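How to carry coffee in a paper shopping bag (without wearing it)

Quick one, I have 2 deadlines and a cold cup next to me. Duygu Dursun asked how I get drinks back from Cunora without the little cardboard tray. They run out of trays by lunch. So, paper bag. Works fine if you pack it right.

What you need

A paper shopping bag with a flat bottom. Rope handles are best, the flat glued ones rip.
Cup with a lid that fits.
A few napkins.
Something flat if you have it - folder, magazine, whatever.

Before you start

Clear a spot on the desk or counter. Doesn't have to be spotless, mine never is. Just enough room for the bag to stand open with both hands free.

Check the bottom of the bag. Push down with your fist. If the glued flap lifts, use another bag. I skipped this once and lost a large latte in the Bayram parking lot.

Steps

Open the bag all the way. Run your hand down inside and square off the corners so it stands by itself.

Lid on. Press all the way around the rim with your thumb, not just the middle. You want the click. If it dosen't click it's the wrong size, swap it now.

Turn the lid so the sip hole is away from the seam of the cup. Drips come out at the seam, mostly.

Fold a napkin and lay it on the bottom of the bag.

Lower the cup straight down, holding it near the top. Don't drop it the last inch. Upright, flat on the bottom, middle of the bag.

Two cups? Side by side, touching, heaviest in the center. Three is too many for one bag, make another trip. 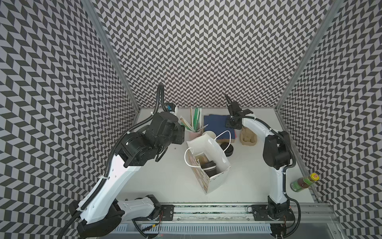 Now fill the gaps. Scrunched napkins down both sides till the cup can't slide. Give the bag a small nudge - if the cup tips, more napkins.

Bottled drinks go in a seperate bag. Glass next to a paper cup is asking for it, the bottle rolls and the cup folds.

Folders and papers stay out too. Carry those under your arm.

Lift by both handles together, slow. Other hand under the bottom for stairs.

Getting it out

Set the bag down first, then reach in. Hold the cup below the lid, never by the lid. Straight up.

Bag still good after? Fold it flat and keep it. Toss it if the bottom feels soft.

Ekrem Özkan wants one on soup containers. Maybe in December.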